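Comparing Two Grippers in the Simulated Kitchen
25 June 2024
By the Fabbri documentation desk

Run this check before you choose a gripper for the Hustik arm. You will need the Flastirdale simulator with the kitchen room installed.

1. Load the kitchen room and wait for the objects to settle.
2. Select the head view. Both arms must show in the window.
3. Open the Gripper menu and assign profile A to the left arm. Leave the right arm parked.
4. Set the trial timer to 60 seconds.

Note: Changing a profile resets the arm to its start pose. Save your log first.
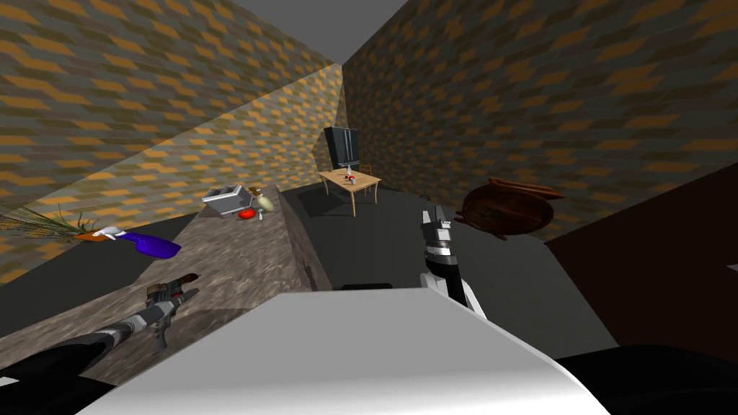
5. Move the left gripper over the countertop and pick up the tomato, then the pear. Repeat each pick 4 times.
6. Try the carrot last. Grip it by the root, as the leaves have no collision shape in this release.
7. Load profile B on the same arm and repeat steps 5 and 6.

Caution: Do not lower the wrist faster than the default speed. The fingers can pass into the stone surface, and the trial will be marked void.

Note: The log holds 2,000 entries. A full comparison uses nearly all of them, so export the file to your Fukwood folder before starting another.

If the two profiles score the same, run the set again with finger force lowered by 2 steps.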